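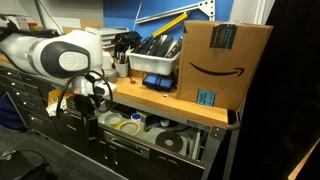
El clavo 1363 figuraba en el registro de Draltimum como señal de segundo orden, latón sobre sillería, en buen estado. La línea de nivelación pasaba por él antes de bajar al puerto de Tukov, y de su cota dependían las de la esclusa, el muelle y las dos estaciones de bombeo. En septiembre me encargaron revisar los cuadernos de campo de esa línea. Trabajé en la sala del fondo, sobre un tablero grueso de madera clara con un asa metálica curvada en el costado, y junto al borde, donde alguien había dejado un paño blanco arrugado, fui apilando los cuadernos por campañas. El primero llevaba la cubierta pegada a la guarda. El segundo se abría solo por la página del clavo.

La discrepancia era de 30 milímetros. Entre la campaña antigua y la siguiente, el clavo había descendido esa cantidad, mientras que las señales contiguas, situadas a 600 metros a un lado y a 200 al otro, conservaban su cota dentro de la tolerancia. Un asiento tan localizado admite pocas explicaciones: un fallo del cimiento, una galería, un error de lectura. El edificio era un almacén de sal con muros de carga, sin grietas anotadas en ninguna inspección. En el plano de subsuelo no había galerías. Quedaba el error de lectura, pero las nivelaciones se hacían de ida y vuelta y ambas coincidían.

Copié las lecturas y rehíce el cálculo a mano. Cerraba. Lo rehice partiendo del extremo de Tukov y volvió a cerrar. Redacté entonces una consulta a la delegación de Serngate, que custodiaba las miras y los certificados de contraste, y pedí el historial de la mira utilizada en cada campaña.
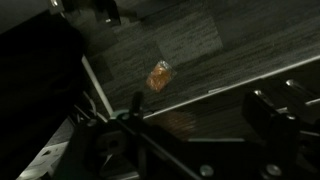

Serngate contestó que la mira era la misma en las dos campañas, que su certificado estaba vigente y que no procedía abrir expediente por una señal sin uso. Añadía, en párrafo aparte, que el clavo 1363 había sido dado de baja antes de la segunda campaña por demolición del soporte.

Leí ese párrafo varias veces. Si el almacén había sido demolido, el operador de la segunda campaña había puesto la mira sobre otra cosa. El cuaderno, sin embargo, contenía el croquis reglamentario: la esquina del muro, la distancia a la puerta, la altura sobre la acera. Las tres medidas coincidían con las del croquis anterior. La caligrafía también, aunque los operadores eran distintos según la portada.

Solicité el acta de demolición al archivo de Rees. La recibí por valija interna, en una carpeta sin índice. El acta describía el derribo del almacén hasta la rasante y el relleno del solar con zahorra. En el apartado de observaciones constaba que se había recuperado una pieza de latón, sin numeración legible, y que se había entregado a la brigada.
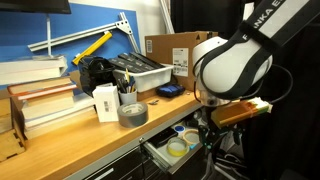 ¿Quién tiene competencia para fijar la cota de una señal que no existe? La tiene la oficina que lleva el registro, y en Draltimum el registro lo llevaba yo desde el traslado de la sección.

Fui al solar con un nivel óptico y una mira plegable. Seguía relleno de zahorra, con una cerca baja en el lado del canal. Medí desde la puerta de la finca colindante la distancia que daba el croquis y llegué a un punto cualquiera del relleno. Coloqué allí la base, apoyé la mira y leí. Repetí el itinerario en sentido contrario, con la misma luz y el mismo número de estaciones.

El desnivel resultó igual al de la segunda campaña —el del clavo descendido— con una diferencia inferior al error del instrumento. Desplacé la base un metro hacia la cerca. La zahorra hacía allí un escalón visible, de más de un palmo. La lectura no cambió.

Anoté las cuatro series, dibujé la esquina del muro, la distancia a la puerta y la altura sobre la acera. El cuaderno se entregó en Draltimum el 03/12/2022. En la casilla de estado escribí «bueno», y en la de soporte, «sillería». El croquis se parece mucho a los anteriores.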